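Print this page | E-mail this page

Section 4: Setting up the gripper table for an open day

I wrote this part after our January open day at Costville, where visitors had a go with the hand-held grippers and I learned most of it the hard way. If you've got a pair of grippers and a doorway full of curious people, start with this and skip back to section 2 for charging.

1. Charge both grippers the night before. A full charge sees me through up to 40 short goes.

2. Put an open box at a height people can reach without stooping. Shallow is best — deep boxes make people knock their knuckles.

3. Choose things to pack that differ in shape. I like something round and flat, something tall, and a roll of tape, which is harder than it looks!

4. Squeeze each handle slowly, all the way in and all the way out, and listen for clicking. If you hear any, see section 6.

Caution: keep fingers and lanyards clear of the joints while somebody else has the handle.

5. Show the first pick yourself. Come in from above with the fingers wide, close them on opposite sides of the object, then lift. With a round lid I aim for the widest part, so that the pads on both fingers press evenly. 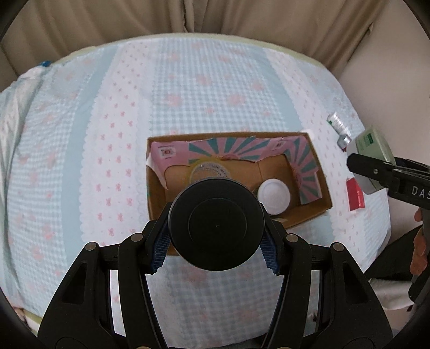 Can children use the grippers? Anyone who can close the handle with one hand is welcome to try, and under-tens should have a grown-up standing next to them.

6. Let each visitor start with one gripper. Once they've packed a couple of things, hand them the second (they nearly always ask before you offer).

7. Swap people over after 2 minutes. I used to let it run on, and the queue at Rivwood went out of the door and past the coats.

Note: wipe the handles between visitors, but keep the cloth off the finger pads. Idrisa Mwakyusa, who ran the Thoroddsen day with me, used furniture polish on hers once and we couldn't pick up a thing until after lunch.

8. At the end, close both grippers, switch them off and put them back in their case with the handles facing the same way.

Our next open day is on 26th February at Dandmont, so come and practise on my table if you'd like a go before running your own.

Contact us | Copyright Costville Gripper Club | Back to top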